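4.3 Grip faults in the kitchen tasks

Faults were logged in the Zallora trials whenever a gripper stopped closing before the target force was reached. Nine of the 16 faults occurred on narrow metal parts.

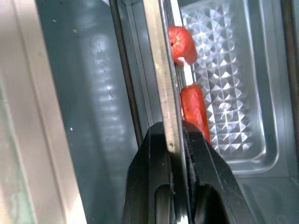

In these cases the controller read the stalled motor as a completed grasp and began the lift too early. The Feteck driver gave no warning.

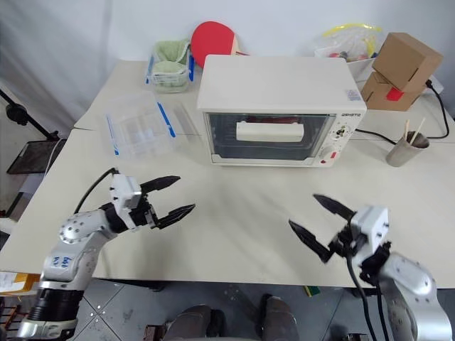 Work with both arms was therefore halted until a force check had been added. Five faults remained after the change, all of them on the wrist cable side.

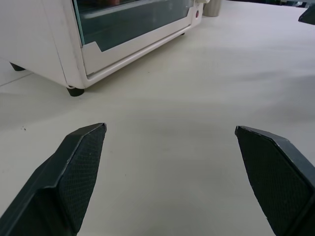
Figure 5. Wrist view of the open gripper fingers near the toaster oven.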